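工单标题：Drindora 上传图片后颜色发灰，缩略图正常，原图不正常
产品：Drindora 桌面版
状态：已解决（我自己关的）

大家好，又是我。先说现象：我在 Drindora 里建了个图库，往里面拖渲染图，缩略图看着都好好的，点开大图就像蒙了一层灰，黑的地方不黑，白的地方也有点脏。同一个文件用系统自带的看图软件打开，一点问题都没有。我一开始还以为是自己眼睛累了，毕竟那会儿已经凌晨 2 点了……

第一轮排查：重启软件，没用。清缓存，没用。把图库删了重建，还是没用，而且重建索引要等好久（我库里有差不多 2000 张图，别学我，先备份再说）。

第二轮：换显示器。我手头有一台 Verkine 的旧屏，接上去一看，灰得一模一样，那就跟屏幕没关系了。顺便把显卡驱动也更新了一遍，白忙活。

第三轮开始有点意思了。我发现不是所有图都灰，手机拍的照片全都正常，出问题的都是从 Ballix 导出来的渲染图。深色画面最明显，浅色的不仔细看根本看不出来。 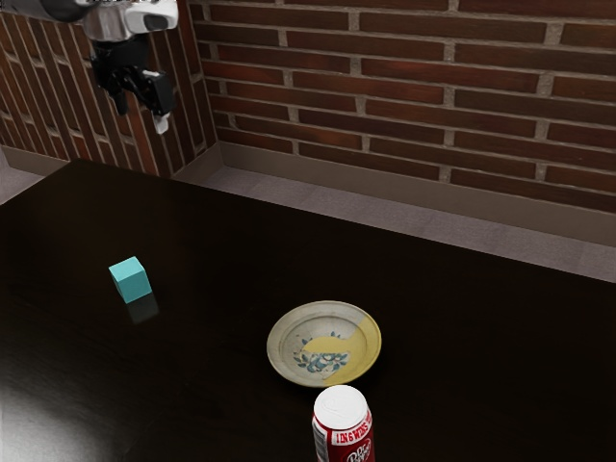 附件 1：渲染图，近黑色桌面，略带反光

客服回我说先检查缩放比例，让我调到 100% 再看。调了，没变化，不过我理解这是标准流程，哈哈。然后又让我发日志，我翻了半天，日志里每次打开大图都有一行警告，大意是“嵌入的色彩配置无法识别，使用默认值”。看到这句我就精神了！

于是去翻 Ballix 的导出设置，在“高级”那一页的最底下有个“嵌入配置文件”，默认是勾上的，旁边的下拉菜单选的是宽色域。Drindora 生成缩略图的时候大概是直接转成普通的 sRGB，所以没事；大图走的是另一条路，碰到不认识的配置就瞎猜。这段是我自己推测的，客服没有正面确认，只说会转给开发。

解决办法，给后面搜到这里的朋友：
1. Ballix 导出时把色彩配置改成 sRGB，嵌入那个勾留着就行。
2. 已经导出的老图不用重新渲染，用 Kapoor 的批量转换跑一遍，目标选 sRGB。我先拿 15 张试的，确认没问题才跑的全部。
3. 转完回到 Drindora，右键图库，选“重新读取文件”。注意不是“刷新”，刷新只管列表，我在这儿又卡了半小时。

补充一点，Kapoor 转换默认会覆盖原文件，想留底的话记得改输出目录。还有，转换之后文件修改时间会变，按时间排序的图库会乱掉，我后来改成按文件名排了，凑合能用。

6 月更新：装了新版 Drindora 又试了一次，没转换过的老图打开还是灰的，日志里的警告倒是写清楚了一点，会告诉你是哪个文件。工单我先关了，有别的软件导出的图也遇到这个情况的，麻烦在下面把日志那一行贴出来，我帮着一起转给客服。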